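Wultum Community Help > Computers & Electronics > Used parts

How do I tell what a power supply is from the sticker? No wattage on the side I can see

prerkside_pat
3,655 views

Bought a pull from the surplus place on Allmont, 5 bucks, they had a whole shelf. Want it for my kid's desktop, old one clicks and wont start half the mornings. Problem is theres no box and no manual and the guy at the counter just shrugged. One side has a white sticker with a ton of logos and lots of Chinese. I was told 400 watts but I don't see 400 on that sticker anywhere. Is there a way to look it up? Also is the 80 thing the watts?? Because that would be way too small. The other sides I haven't looked at good yet, it's still half wrapped in tape from the store.

Not trying to spend more, just want to know if it's junk before I put it in.

thorlacius_bench
Marked helpful by 103 people

No, 80 isn't watts. 80 PLUS is an efficiency rating, how much of the wall power gets to the computer instead of turning into heat. Bronze is one of the lower steps, perfectly fine for a kid's desktop.

Watts are in a different spot. Get the tape off and look at the other faces for a table with rows like +12V, +5V, +3.3V and amps under each. Total is usually at the bottom or right next to the table. Sometimes the model number has the watts in it, sometimes it has a number that looks like watts and isnt, so go by the table.

For looking it up:

The E number by the backwards looking UR mark is the UL file number. Type it into UL's database (free, you have to make a login) and you get the company the file belongs to. Might not be the brand that sold it, lots of these get built by one outfit and sold by another. Still a good start.

The R number is some other registration, I forget whose. Skip it.

CE, KC, CCC are approvals for different parts of the world. Don't tell you anything about size. The trash can with the X means don't toss it in the regular garbage. The 10 with the arrows is a China recycling thing, years, not a warranty!

Same kind of sticker:

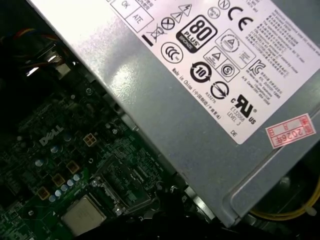

Logo side of the label. 80 PLUS Bronze, E132068 next to the UR mark, no watts readable on this part.

If yours has an E number write it down before you do anything else, those stickers get scraped up easy.

Before it goes in the kid's machine: check what connectors it has against the old one. 24 pin for the board, plus the 4 or 8 pin for the processor. Count the drive plugs too. And DON'T reuse the cables off the old supply if either one is modular, even if they fit. Pinouts are different brand to brand and I've cooked a drive that way. Don't open the case of the supply either, the caps in there can hold a charge.

allmont_lurker

just plug it in and see lol. 5 bucks. mine from that same shelf has been going since September

thorlacius_bench

Please don't do that with the good computer hooked up. Get a cheap PSU tester, the kind with the little screen, or borrow one. Plug in the 24 pin, look at the voltages. 12V should be between 11.4 and 12.6. If it beeps or reads low, back to the store it goes.

prerkside_pat

ok tape is off, there IS a table on the other side, it was under the tape the whole time. Says 400W at the bottom. Has the 24 pin and a 4+4. Going to see if the libary has a tester in the tool loan thing before I hook it up. thanks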